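Can machines do the chores yet? Speaker notes
Rongrong Du
2021-01-05

Slot is 45 minutes with questions. Slides are numbered in the deck, not here. Skip the grasp metrics section if the previous talk runs over.

Opening

Start with the question as people ask it at home: when can I buy something that picks up after me? Then the question as a shop manager asks it: when can I stop paying a person to clear the rework bench? Say early that these are close to the same problem. Both involve mixed objects, no fixed positions, and a result that somebody has to be willing to accept.

Define the word "chore" for the rest of the talk. A chore is a task with loose start conditions and a loose end condition. Loading a press from a fixture is not a chore. Emptying a bin of whatever ended up in it is.

State the position up front so that people can argue with it. Machines can do parts of chores. They cannot yet be left alone with a whole one for a working day.

What is already solved

Keep this short. Floor vacuuming on one level, with the cables picked up first. Dishwashing, if a person loads and unloads. Washing and drying clothes, same condition. In the shop, palletizing of known cartons, machine tending, screw driving at a fixed station.

Point out the pattern. The machine does the middle. A person does both ends. The ends are handling.

Picking from a bin

Bin picking is the handling problem with most of the house taken away. The walls keep objects within reach, the lighting can be controlled, and the arm is bolted down. If it does not work here, it will not work in a kitchen drawer.

Explain the two common cases. In the first, all parts are the same and the model is known. Commercial systems handle this well enough to be purchased. In the second, the objects are mixed and some have not been seen before. Household goods fall into the second case. So does the scrap tray under most workbenches.

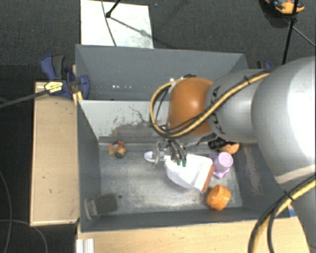

A dustpan is a good object to spend a minute on. It is light, wide and shallow. The tray is thin at the lip and gives a parallel gripper very little to hold unless the fingers come in from the correct side. The handle is the obvious place, but the handle is at one end, so the weight of the tray produces a torque about the grip. With soft fingertips and moderate force the part rotates as it leaves the floor of the bin. A person corrects for this with the wrist and does not notice doing it. Our controller has to be told.

Compare with a cup. A cup can be taken by the rim, by the side or from the inside. Three workable grasps against one and a half. Most published success rates lean on objects of the cup type. Ask the room to check the object list before they quote a number.

The Wimside trial

Background: Wimside is the internal name for our mixed-object trial. One arm, one two-finger gripper, two object sets. Jesness supplied the small household set and Jorari supplied the shop set. Meng is the planner, for those who have only seen it in the repository.

Numbers for the slide:

100 pick attempts on the mixed set.
69 lifted and placed without help.
12 lifted and then dropped before the place position.
The rest never left the bin.
6 objects account for most of the failures. All of them are flat, or long and thin.

Say clearly that 69 out of 100 is a decent research result and a poor appliance. A dishwasher that left the rest of the plates on the floor would be returned.

Drops matter more than misses. A missed pick costs time, and the planner can try again. A drop changes the pile, may damage the object, and outside a bin it ends up somewhere the arm cannot reach.

Cost of supervision

This is the section the shop people will ask about. If a person has to stand by the cell to clear faults, the labor has been moved and not removed. The useful measure is how long the cell runs between interventions, and how long each one takes. Success rate per pick is easy to report and hides both.

For the home there is no operator. The owner is the fault handler and has no training. That alone pushes the required reliability well past what I have shown.

Where I expect progress

Regrasping. Push the object against a wall of the bin, turn it, then pick. Meng has a first version, slow but repeatable - we plan to test it in April.

Tactile feedback at the fingertips, mostly for slip. Would address a good share of the drops.

Choosing not to pick. A system that sets a hard object aside and flags it is more useful than one that keeps trying.

I do not expect much from a larger arm or a faster one. Reach and speed are not what fails.

Questions likely to come up

Why two fingers and not suction? Suction is better on the flat items and worse on anything ribbed or porous. A combined tool is on the list, cost permitting.

Can it sweep? Holding a brush is a grasp. Sweeping is contact control over a surface, plus deciding when the surface is clean. We have not attempted the second part.

When will it be in homes? Give no year. Repeat the point about drops and go to the next question.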